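Home | Shop | Care & Repair | FAQ | Contact

Wooden boxes: questions we get a lot

Quick answers, mostly typed between orders. If yours isn't here, write to Elisa, address is on the contact page.

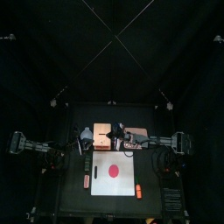

Before you write in, please check whether your box is oiled or waxed. Says so on the card that came with it. Lost the card? Put one drop of water on the bottom. Beads up, waxed. Spreads and goes a bit dark, oiled. Most of the answers below depend on this.

What do I clean it with?
Damp cloth, then a dry one. That's it for normal dust. For sticky fingers, a little dish soap in warm water, wrung out hard. No spray polish. No bleach wipes, they leave pale patches and we can't always get those out.

Can I squirt cleaner straight on the wood?
No. On the cloth first, always. Liquid gets into any gap or slot and sits there.

How do I get dust out of a slot?
Dry paintbrush, the cheap kind, bristles trimmed short. Or fold a card inside a thin cloth and slide it along. Don't use a knife! We've had 2 boxes back this spring with chewed edges.

How often should I oil it?
Every 12 months if it lives on a shelf. More if it's near a heater or a sunny window. Thin coat, wait 20 minutes, wipe off everything that hasn't soaked in. If it feels tacky the next day you left too much on. Rub it with a clean rag and wait.

Which oil?
We use Skinner box oil in the shop. Any plain furniture oil meant for indoor wood will do. Not cooking oil, it goes sour and smells.

And wax?
Brerkov paste, the clear one. The tinted one hides scratches ok but it makes light wood look orange, so try it underneath first. Let it haze over and then buff.

There's a small dark mark on mine. Is it damage?
Depends. A knot or mineral streak is part of the wood and goes all the way in, leave it alone. A mark from handling usually lightens with a pencil eraser. Black and fuzzy is mold, see next one. Not sure, send a photo in daylight please, phone flash makes everything look yellow.

It smells musty.
Leave it open somewhere dry for 3 days, out of the sun. Then wipe the inside with a cloth barely damp with white vinegar and let it dry again. Baking soda in a saucer helps too. Still smells after all that, Lino can sand the inside.

The lid sticks in summer.
Wood swells. Rub a candle stub along the edges where it catches. Please don't sand it in July, you will have a loose lid by winter and then you'll be writing to us about that.

I lined mine with felt and now want it out.
Peel what comes. Hair dryer on low for the glue, a bit at a time, plastic scraper. Leftover glue comes off with fine sandpaper once it's cold. Ettore says a plastic bank card works just as well.

Can I keep bottles in it?
Closed ones, sure. Put a saucer or a bit of cork under anything that might drip. Rings from lotion and soap bottles are the most common repair we get, and soap rings are teh worst because they soak in under the wax. Wipe the bottom of the bottle before you put it back.

Do you fix boxes you didn't make?
Yes if they're solid wood. Veneer, ask first. Sanding and refinishing one small box is 70, plus return postage. Hinges extra. Drop off at the Clarelden shop or mail it, well padded, empty. Take your stuff out first, people forget.

How long does it take?
Small jobs, 2 weeks. Refinishing longer, the oil needs its time and Guido won't hurry it. We'll email when its ready so no need to call.

Can I paint it?
Your box! Scuff it with fine paper, prime, then paint. Waxed boxes need the wax off first or the primer peels. We can't take painted ones back.

Where do I get a new care card?
Ask for one with any order, or email Elisa and she'll send the text.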